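Skokitz is looking for people with faces

Also elbows, shins and the occasional heel. We make a small line of plain skincare in a former shoe repair shop, and before our new night balm goes on sale we'd like it to spend four weeks on skin that doesn't belong to our relatives. Our relatives have been very kind. They have liked everything we ever gave them, including the batch that smelled like a wet dog.

The balm has a working name, Roy, and we are told this will change. It is thick, a little yellow, and takes its time sinking in. We think it's good on dry cheeks and cracked knuckles. We would like to hear from people who have no reason to agree with us.

We need 40 testers aged 18 or over. You'll get two jars, a spatula you will lose by the weekend, and a short diary to fill in each morning. Expect to spend roughly 200 seconds a day on it, more if you have opinions. Dry, normal and combination skin are all welcome. If you are allergic to beeswax or lanolin, please sit this one out. The same goes if you're pregnant or using a prescription cream on the areas you'd be testing. 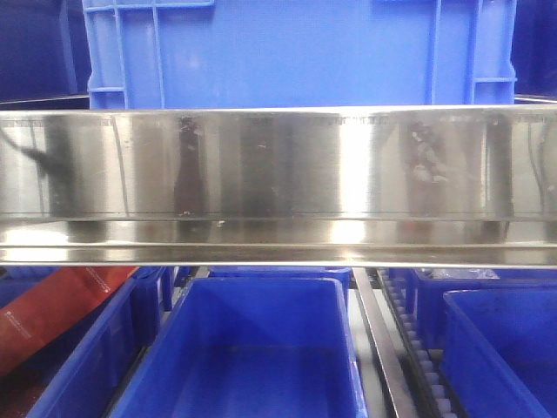
Can I keep using my regular moisturizer during the test?

In the morning, sure. At night we ask that you use only the balm, so that we know which jar to blame.

Testers who hand in a finished diary get $62 and a full-size jar of whatever the balm is called by then. Half-finished diaries get a polite thank-you note. We don't need before-and-after selfies, and we won't ask you to post about us anywhere. If you hate the stuff, write that down in as much detail as you can stand. Sabina Fakir reads every page and has heard worse.

To apply, send a few lines to Sarmīte Pärn at the Skokitz workshop by 19 May 2022. Tell us your age, your skin type as you understand it, and what you put on your face now, even if it's dish soap. Jars go out before the end of May.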